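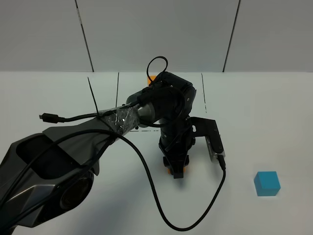
The arm over the marked-out area, blue cube off to the right.

How to find out if a robot can do your chores (start with two blocks)

By Ayana Bogale

Every few months someone at the Norkus workshop forwards me a video of a robot folding a shirt, with the message "so when do we get one?" I have watched a lot of shirts. The shirt is usually the same colour as every other shirt in the pile, the pile is small, and the video is playing at a speed printed in tiny letters in one corner.

I would love a machine that empties the dishwasher. At work I would settle for one that takes finished parts off the bench and puts them in the right tray, a job I have done by hand for long enough to have opinions about trays. What follows is the method I use for testing whether an arm is ready for something like that. It takes an afternoon to set up and the rest of the week to be annoyed by.

What you need

An arm with a two-finger gripper. Borrow one if you can. Ours runs on control software called Derkier, which I will not review here, except to say that the stop button is easy to find and I have used it a lot.

A camera on the wrist, on a bracket, looking down at whatever the fingers are about to do. A second camera standing off to one side helps more than you would think.

A plain table. White is good. Wipe it first.

Two blocks in colours that can't be confused with each other or with the table. Ours are orange and blue.

Something to mark out the work area, and a notebook.

Tape and cable ties. Cables want to be wherever the arm is going next, and a long one hanging off a wrist camera will find the only block on the table and push it over. Fasten what you can to the arm and leave enough slack for the wrist to turn. It will look like a parcel packed in a hurry. They all do.

Step 1. Write the chore down as if for a very literal child

Pick the chore you really want done. Mine is "put the part in the tray". Then write out everything that sentence hides. Find the part. Decide which way up it is. Get the fingers either side of it. Close them enough to hold and no more. Lift. Travel without hitting the lamp. Find the tray. Find an empty place in the tray. Lower. Let go. Leave without taking the part with you.

Do the same for a household job and you will go off the idea of housework altogether. "Clear the table" ran to 122 lines when I tried it, and I had not got as far as deciding whether the half-eaten toast counted as rubbish.

Step 2. Shrink it until it is embarrassing

Cross out every line that needs judgement. Cross out everything soft, wet, see-through or owned by somebody who would mind. What's left will be a version of "pick up a thing and put it on another thing", and that is your test.

For us it was: put the orange block on top of the blue one. A toddler can do this, and will then knock it down, so the toddler is ahead of us on features.

Resist the urge to start with mugs. I started with mugs. Mugs have handles, and handles have a side, and the arm has views about sides that it doesn't share until later.

Step 3. Mark out the area and stay inside it

Draw or tape a rectangle on the table that the arm can reach comfortably in every part. Run the wrist slowly round the edge before you put anything down. If it strains at a far corner, make the rectangle smaller. You are allowed to do this. Visitors rarely ask why the area is the size it is.

Then place a block, go back to its starting position between tries, and move it somewhere slightly different each time. An arm that can pick a cube from one exact spot has learned where the spot is. Put the cube near the edge. Put it at an angle. If you catch yourself nudging it back to the place where it worked last time, have a cup of tea and let somebody else set the table.

Step 4. Decide what "done" means before you press go

I skipped this the first time and lost a whole evening to an argument about whether leaning counts.

Our rules now, pinned up beside the bench:

The top block rests on the bottom block and on nothing else.
The fingers are open and clear of both.
It stays up for a slow count of 6 (out loud, which does feel silly).
If a person touched anything, it's a fail, even if the person was only being kind.

You'll notice there is no rule about neatness. I argued for one. Vachon, the little shop along the road that lends us its second-best bench, stacks boxes for a living and its boxes are never in line either. If a stack only needs to be a stack, crooked is fine. If your real chore is loading a tray with narrow slots, write a rule about crookedness now, with a number in it, before you grow fond of the machine.

Step 5. Run it, and look through the wrist camera

The side camera tells you what the arm did. The wrist camera tells you what it had to go on, and after a few tries you get more forgiving. It's a bit like being asked to make a bed while looking through a letterbox. Things close to the fingers go soft, shadows spread over the table, and the block you care about is half out of view.

Go back over the pictures at the end of each batch and check them against your rules. The one further down this section is from the wrist, with the orange block on the blue. They meet along one seam, but they aren't lined up: the blue sits further to the right. The fingers are apart and neither one is touching anything. On rules one and two I have no complaint. Rule three needs a clock and can't be marked from a still, so make sure whoever does the counting writes it down at the time.

I keep a column in the notebook for "would I accept this from a person?" It has no scientific value and I look at it more than the others. 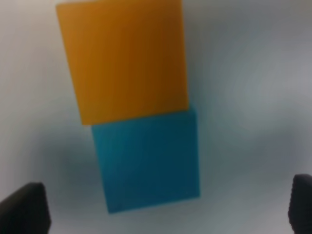 Step 6. Do it far too many times

A robot that manages something once has given you a nice video. For a chore you want to know what happens when you're in the other room.

We settled on 200 tries, for the very sound reason that it was a page-filling number in the kind of notebook we had. Go for as many as you can stand. Keep the failures in separate lots by type. Missed the block. Got the block, dropped the block. Put it down beside the other one with great confidence. Refused to let go. Stopped dead and needed a person.

That last pile matters most and gets left out of nearly everything you read. A machine that needs rescuing every so often has given you a new chore, which is standing near it.

Step 7. Put the difficulty back, a spoonful at a time

Once the blocks are dull, change a single thing and run another batch. Turn a lamp round. Swap the white table for one with a grain. Leave a pencil in the work area. Use a block that's a bit too heavy, then one that's a bit too wide for the fingers. After that, bring in one object from the real chore and no more than one.

Change two things at once and you'll learn that something is wrong, which you knew.

We have a box of awkward objects for this, with NURKUSELL written on the lid after a board game that used to live in it. Inside are a sponge, a key ring, a lemon squeezer and a bag of dried beans. The beans are undefeated.

Step 8. Work out what you'd be paying for

Time yourself doing the chore. Time the arm doing it, including the setting up, the rescues and the part where you untangle the cable. Write the two times next to each other and don't add a kind remark.

For a home, I can't make the sums work yet. The jobs are short and all different, and they happen among people who leave shoes about. Clearing up before the robot can clear up is a thing I already do for visitors.

On a shop floor I'm less gloomy. If it's the same part, the same tray and a table you control, an arm that is slow and a bit crooked may still be worth having, provided it can be left. Slow is fine at 4 in the morning when the building is empty. Needing a person is the part that isn't.

Common problems

The arm knocks the bottom block when it brings the top one over. Lift higher before travelling. Higher than that.

The stack leans more as the session goes on. Check the camera bracket. Ours works loose and the picture drifts, so the arm goes faithfully to the wrong place.

The fingers open but the block comes up with them. Clean the fingers and the block, then have a look at how hard you're gripping.

It worked all morning and not after lunch. See if the sun has come round. Pull the blind and run the same batch again.

Somebody from the office has come to watch. Stop the batch and start it again when they've gone.

I'll add the tray results when I have enough of them to be worth printing. Meanwhile I'm still emptying the dishwasher.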